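Proceedings > Shared Workspaces > Full text

4. Rules of practice for hand-held gripper work in occupied offices

4.1 Scope

The rules set out in this section were drawn up at Gradbridge and later adopted, with small changes, by the partner site at Prirkero. They apply to work in which a person carries one or two hand-held grippers through a room that other people are using for their own purposes. Existing safety standards for fixed robot arms assume a guarded cell and a machine that moves under its own power. Neither holds when the tool is moved by hand, and the risks that remain are of a more ordinary sort: collisions, obstructed walkways, and the recording of people who have not agreed to it.

4.2 Consent and notice

Rule 1 requires that a notice be placed at every entrance to the room before work begins. Rule 2 requires the written consent of the person holding the grippers. Bystanders are not asked to sign, but any face that is recorded must be blurred before the material leaves the site. The first draft, issued in November, applied Rule 2 to faces seen directly and said nothing of reflections. Reviewers at Mockus pointed out that a mirror, a dark window or a switched-off monitor may show the holder of the tool more plainly than any direct view. The rule now covers every reflecting surface.

Of the 1000 recordings examined for this paper, 166 contained at least one reflected person. A check that looked only for upright, front-facing figures missed 31 of these — most often where the reflection was small or partly hidden by the tool. We therefore recommend that mirrors be noted on the room plan and that recordings made near them be checked by hand.

4.3 Position of the tool and of other people

Rule 5 asks the holder to keep both grippers within the space between the shoulders when standing still, and to lower them before turning. Rule 6 keeps stairs and the edges of upper floors outside the working area.

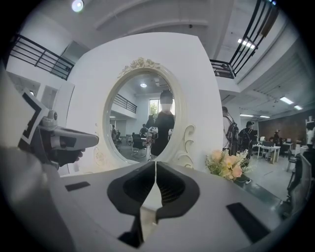 Figure 4. Two hand-held grippers in use before a mirror in a shared office with an upper level.

Rule 7 concerns walkways. Where people may pass behind an object of interest, the holder should pause until they have moved on, and should not ask them to hurry. Sixteen sites returned comments on this rule. Several, among them Brarkberg, asked for a fixed minimum distance. We have not set one, as rooms differ too widely in size and layout, and a figure that suits a large open office would rule out work in most smaller rooms. The site lead is instead required to record the distance chosen — and the grounds for it — in the room plan, where it can be reviewed.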